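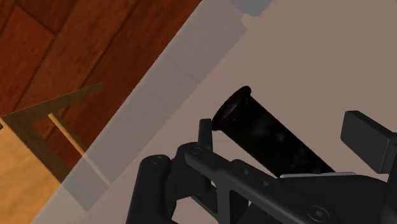
1 min de leitura

Gente, desabafo do simulador: a garra do Teno fecha no cilindro preto, tudo lindo, e aí o controle trava com erro de força. Seis tentativas, cinco travadas!

A Doaa Tahiri acha que o limite de 55 N ficou baixo demais (e eu, teimosa, jurava que era atrito).

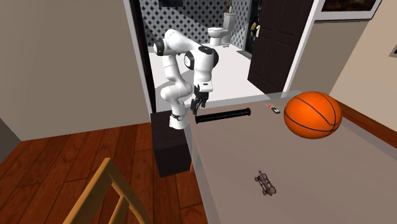

Falhas e segurança

Na mesa tem também bola de basquete e isqueiro, então ninguém sobe limite no braço real por enquanto, tá? Amanhã rodo mais de 400 ciclos e conto pra vocês, com carinho e café.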